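Setting up a bench for small-part assembly and repair

Presik workshop notes. Last revised January 17, 2023.

This page covers the layout of a bench used for clocks, locks, camera bodies, model kits and similar work, where most of the parts will fit in the palm of a hand. It assumes a table that is already level and does not rock. Electrical work on live equipment needs a different arrangement and is dealt with separately.

1. Height

Measure from the floor to the underside of your bent elbow while seated. For fine work the bench surface should be slightly above this point, so that the forearms rest on it and the shoulders stay down. If the table is too low, raise it on blocks with a recess cut in the top of each one to hold the leg. Do not use loose bricks. If it is too high, raise the chair and add a footrest.

Check the height again after a full session.

2. Surface

A matt surface is easier to work on than a glossy one. Varnished tops reflect the lamp and hide small bright parts in the glare. Cover a glossy top with a cutting mat or a piece of thin rubber sheet, trimmed to finish a little short of the front edge. Tape it at the rear corners only, so that it can be lifted for cleaning.

A raised lip along the front edge will stop most rolling parts. Strip wood 11 mm high is enough. Glue it down, leave it clamped overnight, and round over the top with fine sandpaper where the wrists will cross it.

3. Parts sheet

Use a white sheet on a dark bench or a dark sheet on a light one. The contrast marks the working area and makes it obvious when something has been put down outside it.

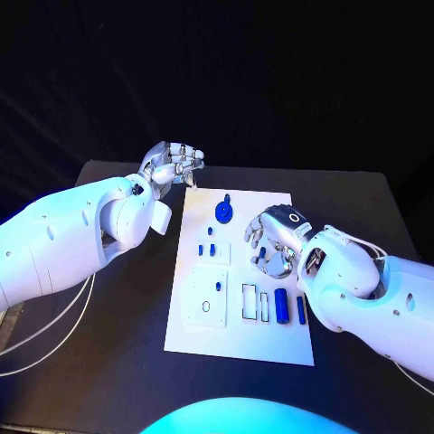
Parts laid out on a white sheet, dark tabletop.

Draw or print the outline of each part in black, at full size, in the order of removal. Start at the top left and work across. Keep fixings next to the part they hold. Where two screws look alike but differ in length, draw both in profile and write the length beside each.

To take outlines from the parts themselves, lay them on a flatbed scanner, cover them with a sheet of plain paper, and scan at 100 per cent. Trace the result in any drawing program and print with page scaling turned off. Measure one outline against its part before printing the rest of the set.

Thin card will do for a single job. For repeated jobs, mount the print on stiff board and seal it with matt film. Gloss film brings back the reflections that the matt surface was meant to remove.

4. Containers

Shallow dishes are better than deep ones. A part at the bottom of a deep pot has to be tipped out or fished for, and either can damage a fine thread. The Anel dishes we use have sloping sides and stack with the lids on. Label the dish and not the lid, as lids get swapped.

Keep two dishes free at all times, one for broken parts and one for parts not yet identified. Empty both before closing the job.
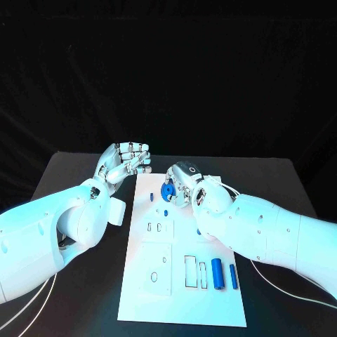
Should parts be cleaned before they go on the sheet or afterwards?

Clean them first where the dirt is oily, as oil will soak into card and blur the outlines. Dry dust can be left until reassembly.

5. Tools

Lay out only the tools needed for the current stage. Drivers go on the side of the dominant hand with the handles facing you, tweezers nearest the sheet. Hammers, punches and files stay off the main surface altogether. At the Sumham workshop they are kept on a side shelf, which also keeps filings away from the work.

Magnetic trays are useful for steel screws but should not be used near watch movements. Test driver tips for magnetism on a loose steel washer.

6. Lighting

Fit two lamps, one on each side, set so that each fills the shadows cast by the other. Use the same make and type of bulb in both. Mixed bulbs give a different tint on each side of the work.
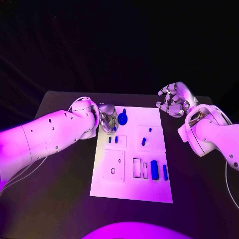 Choose a neutral white bulb with a good colour rendering figure, and keep decorative or colour-changing lamps off the circuit used for the bench. The difference matters most when parts are sorted by colour or when brass has to be told from plated steel. Under a strong magenta-purple light like the one on this board, pale surfaces take on a pink cast, and paint codes or wire colours should not be read until the lighting has been changed. Outlines in black on white depend on shape alone and are the safer system for a bench with poor light.

7. Closing down

Compare the sheet with the job card. Any outline without a part is recorded on the card before the bench is cleared. Cover unfinished work with a rigid lid or an upturned tray, never with a cloth, which will catch on small parts when it is lifted. Sweep the floor under the bench with a soft brush and check the sweepings before disposal.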